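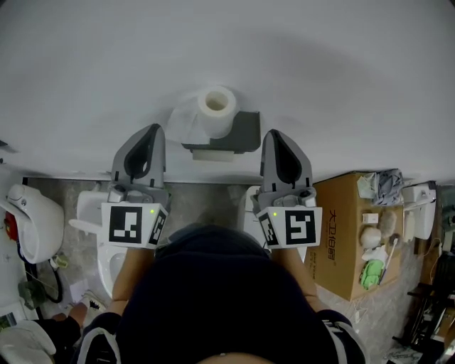 Two grippers over a white tabletop

Moldale Board > Politics > Culture minister and the archive

stekitz_fan
So the new culture minister of Ilska wants the old police archive shut for another 6 years "to protect families." Whose families, I wonder. Half the cabinet had an uncle in there.

Hutapea
My grandmother has a file in there and she would like it left alone, thanks. The neighbors who informed on her are dead. Their kids run the bakery.

stekitz_fan
Fair, but she can ask for her own file to be sealed. You don't lock the whole building for that.
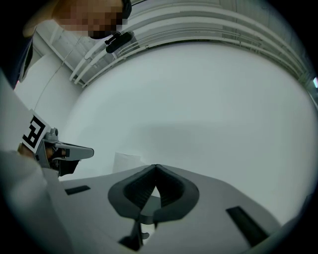

And the minister was all for opening it back in 2000, when he was in opposition and had nothing to lose but a parking space.

oldtram8
He wanted the court records opened. Different archive. Read Chantelle Mokgethi's piece on it, she went through the speeches.

stekitz_fan
I read it. She's very kind to him.

Hutapea
She's kind to him for two paragraphs and then quotes him for eight. I wouldn't want that sort of kindness.

oldtram8
Anyway the vote is in December and they need opposition support, so expect a "compromise" where you can see your file with 100 percent of the names blacked out.

Hutapea
Grandma says she'd sign for that one. She already knows the names.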